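Re: Desk outlets, built in or sitting on top?
Home Office and Workspaces > Furniture

17 replies, 508 views

gridley_oh
Moving into the spare bedroom in October and buying a real desk at last. I've narrowed it down to the Zakmont, which has the power box cut into the top, and the Clestance, which is a plain top with nothing in it. I plug in a laptop, a monitor, a lamp and a phone. Is the built-in box worth the extra money? The room is small and the only wall outlet is behind where the desk has to go.

marlow77
I had a Zakmont at my last job for three years. The power box was fine. The lid was not. It has a little spring hinge and mine broke, and after that it stuck up and caught my sleeve. You can't buy just the lid. I'd get the plain top and put the power wherever you want it.

tinplate
Disagree with marlow77. I have the same desk at home and the lid is still good. What I like is that I can wipe the whole surface down and there's no cord lying across it. If you hate seeing cables, pay for it.

gridley_oh
I do hate seeing cables. I also have a habit of changing my mind about where the monitor goes, so a fixed box in one corner worries me.

pennyroyal_k
Then don't cut into anything. A hole is forever and it hurts resale. I sold a Clasico desk last year and the first thing every buyer asked was whether the top had been drilled.

I went with a white top and a white oval power strip that just sits on it. It has two groups of sockets on top and the cord goes off the back. I move it when I rearrange things.

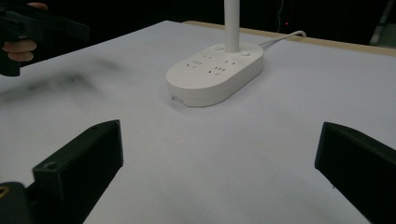 What I'd check before buying a desktop strip

1. Cord length. Measure from the outlet up to the desktop and across, then add some slack. Mine has to get around a leg and I got that wrong the first time.

2. Spacing. If you have fat charger bricks, two of them can cover sockets you were planning to use.

3. Rating. Look at the label and add up what you're running. A laptop and a lamp are nothing. Don't put a space heater on it.

4. Color. A black one on a white desk bothered me more than I expected.

marlow77
Agree on all of that, especially the heater. Those go straight into the wall.

tinplate
Sockets facing up collect dust and crumbs, and one spilled coffee is a bad day. That's why I like a lid. I'd never keep an open strip next to a drink.

pennyroyal_k
Fair. I keep drinks on the other side. A lid isn't waterproof either, though.

hobbs_lane
Third option: mount a strip under the desk at the back edge. Naciri makes a metal tray that clamps on with no screws. I've had 6 things plugged in under there and you can't see any of it from the chair. The downside is crawling under to unplug something.

tinplate
Crawling under is the whole reason I don't do that. My knees are done with it.

hobbs_lane
How often do you unplug a monitor? Put the stuff that stays in the tray and run one phone cable up top.

gridley_oh
That might be the answer. Plain Clestance, tray underneath for the monitor and laptop, and a small strip on top for whatever else. Does the tray clamp fit a thick top?

hobbs_lane
Mine is on a pretty thick one and there was thread left over. Check the listing for your size before you order.

marlow77
One thing, don't plug the top strip into the one in the tray. Each one should go to the wall.

gridley_oh
Good to know, I would have done exactly that. The outlet has two sockets so it works out. Going to look at the Clestance in person Thursday and see if the back edge is flat enough for a clamp.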